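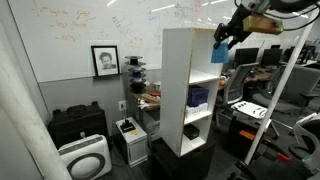
Notes – council website talk, Gretitz, 15 min

Thank Liesbeth T. for the invite. Skip the bio.

Start w/ parking permit story. Old form: 40 fields, PDF only, had to be printed. Pause. Ask who still owns a printer.

Slide 2 – what people come to the site for. Trash pickup, permits, school dates. Not the mayor's welcome page (careful, she's in the room)

Rellis pilot: new permit form went live in March. 96 replies to the survey. Read out the one from the lady who did it on the bus. Dont read the angry one.

Phones – show the old menu on a phone, then the new one. Let them sqint.

Twitter. Two people run the account, Kevin and Shufen. Answer in plain words, sign with first name. Who covers weekends?? Still open, say so.

Money slide – go fast. Jelle has the real numbers, send questions to him.

If short on time drop Oravec comparison.

End: ask for testers, sign-up sheet by the door. Then Q&A, Yen-ting has the mic.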